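Project diary, Gonmont hand comparison
September, second week of trials

The morning was given over to the wrist cameras. Both hands had been refitted the previous evening, and the controller accepted them at the first start. The Wurno controller, which had been on loan until the end of August, has been returned, and all trials from this week onward are run on the Ivden unit. The change means that earlier timings cannot be placed in the same table as the present ones. A note to this effect has been added to the front of the results file.

Before any reaching was attempted, the arms were lowered and left at rest while the wrist views were checked for focus and delay. The Ivden unit reported a delay of 47 milliseconds on the left side and 86 on the right.

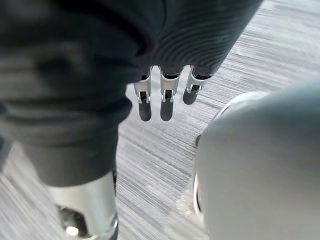 The difference is larger than the project can accept for two-handed work, although it is of little consequence for the single-handed reaches planned for this week. The setting for the right side was reviewed twice and no error was found in it. The matter has been entered as open. It was agreed that the cable would be exchanged first and the camera second, so that the two causes are not confused with one another.

The reaching trials began at 10:15. The task is the same one used for the Karppinen gripper in the spring: approach a shoe rack from the front, place the hand over the upper shelf, and close on a slide. The Karppinen gripper has two flat jaws and a wide opening, and it performed well on thin straps and poorly on thick soles. The multi-fingered hand was expected to show the reverse. It was decided in advance that 80 approaches would be made before any judgment was written down, and that the height of the wrist at the moment of closing would be recorded for each.

Two remarks on method should be kept. The first is that the hand must come in at a downward angle with the fingers only partly curled; a fully open hand needs more clearance than the shelf allows. The second concerns the head camera, whose view of the nearer footwear is easily blocked by the arm itself – a difficulty that did not arise with the shorter Karppinen wrist. For the lower shelf, the operator is now asked to rely on the wrist view until the fingers are in place.
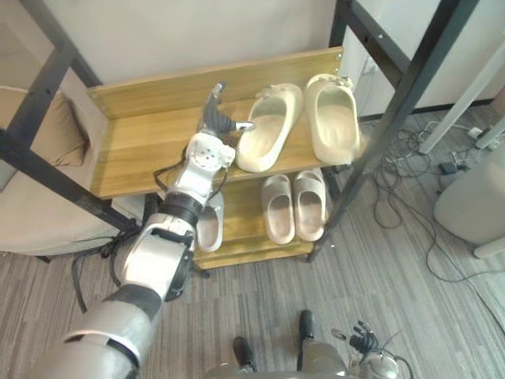
Afternoon: wrist views at low height

The second part of the day was reserved for the comparison of lens settings. The wide setting shows more of the floor and gives the operator an earlier warning of cables and chair casters. The narrow setting gives a cleaner picture of the fingertips. In both cases the near parts of the arm are blurred, and no adjustment available in the Ivden software corrects this. Focus was therefore set for the distance of the fingertips, and the loss of detail closer in was accepted.

A run of 15 short movements was completed with each setting, with the hand kept low over the carpet. The ridged covers on the arms take up a good part of the upper view in either case. A slimmer cover has been requested from Gonmont, with no date given for delivery.

My own preference is for the wide setting, and I have recorded it as a preference only. The written procedure will not be changed until the lower shelf has been tried with both. 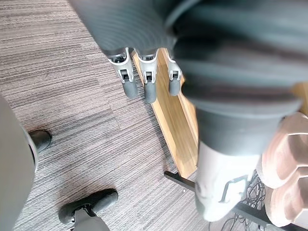

Ivden replied by message shortly before five that the wide setting should be used with caution, as the correction applied at the edges of the picture adds to the delay, and that the figure on the right side ought to be measured again with the correction turned off. The message also asked whether the two sides had been started together or one after the other.

They had been started one after the other, left side first. Both will be started together tomorrow and the measurement repeated before the cable is touched. The arms were parked and the controller was shut down at 5:40. The results file has been saved under the new heading, with the spring figures for the Karppinen gripper kept on a separate page.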